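# Count the bad runs too

Mar 15, 2020

Every group that gathers examples for a learning system ends up with one number it likes to quote. Ours is 3,425. That is how many demonstrations we have stored for the task box at Joklow, where I have worked on the collection side from the start. I have quoted the number in meetings and I will probably quote it again. I think it is close to useless, and I think most groups in our line of work know theirs is too.

The number tells you how many times a person drove the arms through a task and pressed save. It doesn't tell you how many of those runs were alike. When I sat down in March and went through a batch properly, I found long stretches where the same operator had done the same thing from the same starting position at the same speed. The files were clean and there was nothing wrong with any single one of them. Put together, they taught the system one way to do one thing, and it learned that way very well. Shift the box a little to one side and it was lost.

My view is that we should collect less, vary it more, and keep the runs that go badly. I'll take these in turn.

Collecting less is the part managers don't like. A day's quota is easy to set and easy to check. We had one of 59 runs per operator, and it was met most days. What a quota does is push people toward whatever is quickest to reset. If you have to hit 59 by the end of a shift, you will pick the button press over the wires every time, and you will put everything back exactly where it was before. I would do the same. When we dropped the quota and asked for a spread of tasks and starting positions in its place, the daily total fell by a lot. The model trained on the smaller set did better on the held-back tests. I won't pretend that was a controlled study. Two operators changed over in the same period and we fixed a timing fault in the Graltik recorder. But I have seen nothing since to make me want the quota back.

Varying it more sounds obvious and is harder than it sounds. Our bench is white, the walls around it are white, and the light is even. That was a deliberate choice early on, and it made sense for getting the first policies to work at all. It also means the system has never had to find the box against anything. The box itself has plenty on it to learn from, with a slider, buttons, toggle switches, a knob and plug wires, and each of those needs a different kind of touch. The trouble is that we treated the variety on the box as though it were variety in the data. 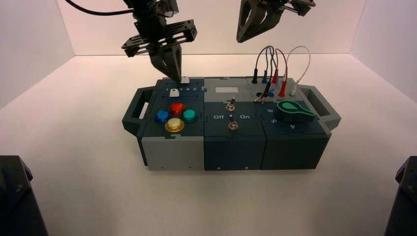
*The task box on the bench, with the left gripper at the number strip.*

Take the slider. The strip is numbered from 1 to 5, and in our early set nearly every slider run began at one end and finished at the other. That is the natural thing for a person to do. You see a scale, you take the tab all the way along. Nearly all the examples we had of stopping at a middle number came from one operator who got bored. Those runs turned out to be worth more than the rest of the slider set, and under the rules we had at the time they should have been thrown out as incomplete.

The wires are the opposite case. They never sit the same way twice, so you get variation whether you ask for it or not. People avoid them for that reason. A loop flops over the socket you want, the plug comes in crooked, and you lose the run. We have 9 task types on the list and the wire tasks are the thinnest by a long way, even though they are the ones where the system needs the most help.

That brings me to the bad runs. Our first rule was that a failed demonstration got deleted on the spot. The operator pressed discard and started over. I wrote that rule, so I can say it was a mistake. A person who misses a plug, backs off, comes in at a better angle and seats it has shown the system something it will need all the time. A person who gets it first go has shown it something it will need when everything is already going well. We were deleting the recoveries and keeping the easy ones, then wondering why the arms kept pushing at the same wrong spot after a miss.

The usual objection is that bad data teaches bad habits. There's something in that. If you tip every fumble into the training set without a label, the system will learn to fumble. So label them. We now ask for one of 3 marks at the end of a run: clean, recovered, or failed. It takes the operator a couple of seconds. Recovered runs go into training. Failed runs are stored and kept out of training, but they are used when we want to teach the system to tell whether a task has worked. Neither gets deleted.

The other objection is cost. Operators' time is the most expensive thing in the building after the arms, and a slow reset is paid time with nothing recorded. I accept that. My answer is that we were already paying for runs that added nothing, and calling them output. If a centre wants to save money, it could start by not recording the four hundredth identical button press.

I would also like to see people in this field stop publishing a total on its own. Give the total if you like, but put next to it how many starting positions, how many operators, and how many runs were thrown away and on what grounds. That last figure is the one I would look at first. The Olvera format has a field for it, and in the sets I've been sent it was blank.

We are moving the bench to the Trulow site next. The new room has a window, and there has been some talk of covering it. I've asked for it to be left alone for the first month, and for the box to be set down wherever it lands.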